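Looking After the Drawer Cell, Part 2: The Simulated Side

Posted by Hrvoje Petek, 14 October 2019

The first part covered the pedestal, the cabling and the controller. Since then I have had three emails asking about the simulated copy of the cell, so this post is about that: how the scene is built, what has to be checked when it drifts, and how I fixed a grasp fault that cost me most of a week. 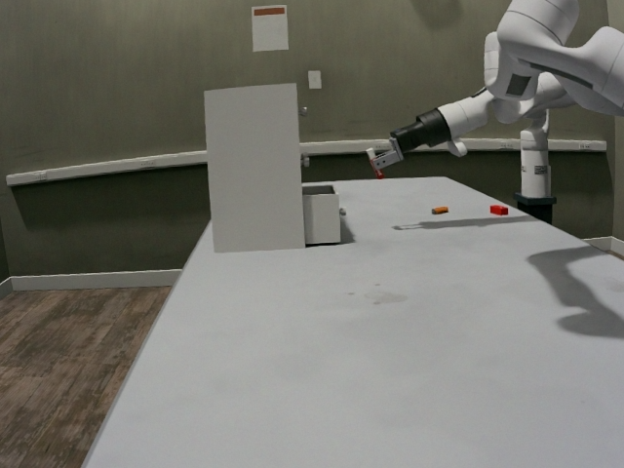 Layout of the scene

There is one arm, on a white pedestal off the right edge of the table. The cabinet stands at the far left, with the drawer opening to the right, toward the arm. The small parts go on the far end of the table between the cabinet and the pedestal. In the render above the gripper has a red part up off the table, and the drawer is open next to it. That is the pose I use for most of the checks, because the elbow is well folded and any error in the base position shows up at the fingertips.

The curved wall behind is a backdrop. It has no collision shape and the arm never gets near it. I left the wall rail and the sign in because the render is also used for tuning the vision step, and a plain background made the results look better than they were.

The project is called Rallis in my folders. The table and cabinet models came from an earlier job, Gidwood, and I did not rename anything inside them. If you get a copy of the files from me and wonder why the drawer joint is called gidwood_slide, now you know.

Base frame

Everything is measured from the base of the pedestal. An earlier version used the near left corner of the table as the origin, which seemed handy until I swapped the table top for a thicker one in March and every taught pose moved up with it. The arm did exactly what it was told and closed on air.

The rule now is that the pedestal is fixed and the table is placed relative to it. If the table changes, one transform changes. The poses for the parts are stored relative to the table, the drawer poses are stored relative to the cabinet, and the cabinet is a child of the table. It takes longer to set up and it has saved me from re-teaching twice.

When you move the pedestal, check the far reach first. The cabinet handles are the worst case. With my first placement the arm could get to the drawer knob but had to run the wrist close to its limit to do it, and the planner would sometimes pick the other solution and swing the elbow through the table. Moving the base 70 mm closer to the table fixed this.

The grasp fault

The symptom was simple. The gripper closed on the block, lifted it, and partway through the move the block began to creep down between the fingers. On a slow move it stayed put. On a fast one it fell before it reached the drawer.

I went through it in this order:

1. Finger force. I raised it in small steps. The creep got slower, then at a certain level the block started to jitter and shot out sideways. I put the force back where it was.

2. Friction. The value on the finger pads was sensible. The value on the block was missing, and the engine was filling in its own default. I set it by hand. This helped but did not cure it.

3. Mass and inertia. The block had been scaled down from a larger model, and the mass had not been scaled with it. It looked like a small block and weighed as much as the big one. I should have looked here first.

4. Time step. With the mass corrected, I halved the step and doubled the solver iterations. The last of the creep went away.

After these changes I ran 100 picks with the block placed at random inside the pick area. It held on to all of them but one. The miss was a block that had landed against the cabinet, where one finger came down on top of it. That is a placement problem, so I shrank the pick area on that side and left the gripper alone.

For comparison, the same test before the repair gave 53 good picks.

The drawer

Two things go wrong with the drawer. The first is damping. With too little, the drawer keeps sliding after the gripper lets go of the knob and bangs into its stop. With too much, the arm drags the knob and the fingers slip off. I set it by pulling the drawer halfway, releasing, and watching the joint position. It should settle without bouncing.

The second is the collision shape. The importer wraps each part in a single convex hull unless told otherwise, and a hull around a drawer is a solid box. Parts dropped in will sit on an invisible lid level with the rim. Build the drawer from five thin boxes – four sides and a bottom – and turn the automatic hull off. I have made this mistake on both Gidwood and Rallis.

Routine checks

I run these after any change to the models or an update of the engine:

Send the arm to its home pose and compare the joint values with the saved file.

Touch the fingertips to the table at three points. The heights should agree to within half a millimeter.

Open and close the drawer ten times and look at the final position.

Pick and place one part at low speed, then at full speed.

Leave the scene running with the arm holding a part and come back after lunch. Slow creep only shows up this way.

The whole set takes 49 minutes on my machine, lunch excluded. Most of that is the drawer test, which I run in real time so I can watch it.

Still open

The shadows in the render are softer than the ones on the real bench, and the vision step is a bit too confident about part edges as a result. I have a second light to try. The drawer knob also needs a better contact shape, as the sphere I am using now lets the fingers roll around it when they come in off center.

Part 3 will be on the gripper calibration. If you have a drawer joint that behaves at a larger time step, send me the settings.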